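Sat 14 May

Cable day. I have been putting it off since February, when the drawer in the hall stopped closing and I moved everything into a shopping bag. The bag then sat by the door for weeks. I started after breakfast and thought it would take an hour. It took most of the morning.

The sorting is by color, as I gave up on sorting by plug. Half of them came with the old Kwak speakers and the Ukix monitor, and the plugs all look the same to me. Black goes in the yellow-green bin, green in the blue one, orange-red in the pale yellow one. Anything with a split jacket goes to the recycling place in Gustby, which takes cords until 11 on weekdays — not much use to me, but I'll manage it somehow.
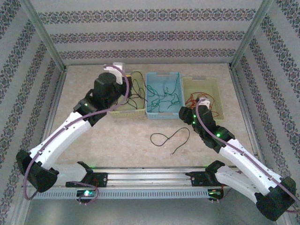
Three bins, and one black cable still on the floor.

The black ones are the worst. They are in a tangle again and I don't have the patience to coil them today. The orange-red one coiled nicely and I left it alone. The green ones I may tie up later if I can find the ties — I bought a bag of 40 at Clirmont and have no idea where I put it.

I also found the receipt for the long extension cord, which I had been looking for at tax time. Put it in the folder.

Lunch was soup and the end of the bread. Rain after three, so I didn't get to the garden. Tomorrow the drawer itself needs wiping out, and the runner on the left side wants a new screw.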